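Been selling candles and soap by post from Jondgate for six years now. A few people have asked how I handle breakages, so I'm putting it in one thread.

First year I sent 276 parcels and kept a proper list of every one that arrived damaged. It came to 31. Most of those were glass jars, and most of the jars had gone at the base.

I'd always assumed parcels got dropped. Some do. But most of my breakages were two items knocking together inside the same box. Once I put a divider between jars the complaints fell away quickly.

Box size matters more than box strength. I was using a big double-walled carton for everything because I'd bought a pallet of them cheap. Too much empty space, and the filling settled on the way. A smaller single-wall box packed firmly did better.

Tissue is for looks and for scuffs. It keeps labels from rubbing. It won't protect glass on its own, so anything breakable gets corrugated wrap first and tissue over that.

Shredded paper I gave up on. It gets into the lids and customers hate cleaning it up. Fair enough.
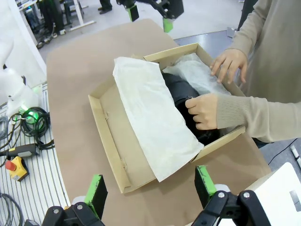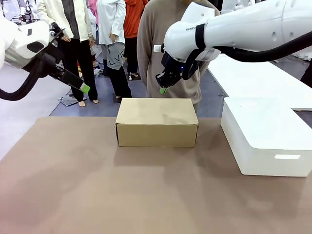
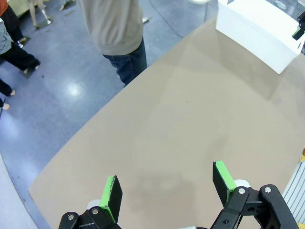
Gatchalian replied to ask whether the corrugated wrap pushes the parcel into the next weight bracket, as it did for their ceramics. For me it adds very little. The candles are the heavy part, and I weigh a packed sample of each size before I set the postage.

On tape: paper tape, the kind you wet, if you can get a dispenser. It grabs the cardboard properly and the whole lot can go in the recycling bin. Plastic tape lifts in a hot van. I learnt that in February.

Couriers. I use Zesska for metro addresses and ordinary post for everywhere else. Zesska is quicker but their depot closes at 4 pm, so anything packed late waits until morning.

Piseck cartons are the ones I reorder. Plain, no print, and the flaps fold where they're meant to. Minimum order is a nuisance if you've only got a spare room to store them in.

Last year was 622 parcels and 6 breakages. Four of those were one bad batch of jars with thin bases, which I've stopped buying.

If something does turn up broken I ask for one photo and send a replacement. I don't ask for it back. Return postage on a cracked candle costs more than the candle.

Next thing to sort out is soap sweating in summer – still trying different wraps for that. Will add to the thread when I've got an answer.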